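Postine Lattice Sheet Set, Pale Blue
Item 694 | Cosix Bedding
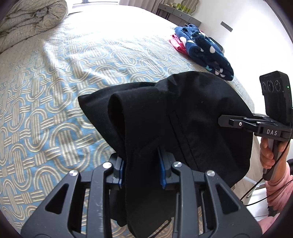 Most sheets in our catalog are white, and most of our customers seem happy to go on buying white. The Lattice is for the rest of you. It has a pale blue ground with cream and beige on top, in bands of parallel lines that loop and arch over each other like something woven by a person with a lot of patience. It will not match your curtains. We have stopped promising that it will.

The pattern goes back to 2008, when Dendness was still making tablecloths and somebody decided the leftover design was too good for gravy. It moved to the bedroom and has stayed there, with a short break when we tried to replace it with stripes. We got letters.

What you get
Fitted sheet, flat sheet and two pillowcases. The quilt is sold separately, in beige, grey and pale yellow with a similar curved line. Close enough to look planned.

Wrinkles
Yes. It's cotton. If you want a bed with no creases in it, pull the set out of the dryer while it's a little damp and make the bed right away, or buy an iron and good luck to you. The print does hide a fair amount, and by the second night you won't care.

Folding laundry on it
Everybody does. Black clothes are easy to find against the pale blue, lint is easy to find on the black clothes, and we sell a lint brush (see Tripathi Brush, under Laundry). Wash the sheets apart from new dark clothes for the first few loads, please. Returns of sheets that have gone gray are not accepted, however sad the note.

Care
Machine wash warm, tumble dry low. No bleach. Strong sun through a window will fade any printed cotton in time, so turn the flat sheet end for end now and then.

Price: $52 the set, quilt extra
Limit 3 sets per order
Ships in roughly a week
King size back in stock in August

Page updated 3/15/20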